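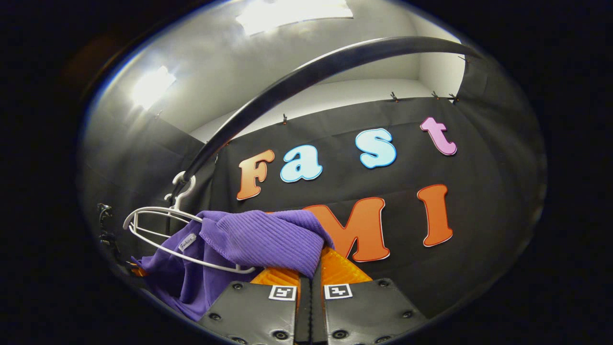 What does the Clestdale Rainfall Record contain?

It contains monthly rainfall totals from gauges in the Clestdale valley and the neighbouring parish of Britau, copied from handwritten station books and checked against the originals.

Contents of this release
The main table, rainfall.csv, holds 1316 rows. Each row gives one monthly total for one gauge. Of these, 1032 have been read by two people working separately; the remainder have been read once and carry the flag S in the status column. A second file, stations.csv, lists the 8 gauges with their height above sea level and the years in which each was in use.

Columns
station: short code, as in stations.csv
year, month: as written in the station book
total_mm: monthly total in millimetres
status: D (read twice) or S (read once)
note: remarks by the observer, spelling unchanged

Units
Older books give totals in inches. These were converted and rounded to one decimal place. The original figures are kept in the folder named source.

Known problems
The Panganiban gauge was moved uphill during its period of use and the book does not state when. Totals before and after the move should not be joined into a single series. Snowfall was melted and measured at most stations — the Britau observer left it out in January of several years. Blank cells mean that no reading was made; they do not mean zero.

Use and credit
The data may be reused for any purpose, provided that the Zesora Archive is credited. Corrections should quote the station code, year and month.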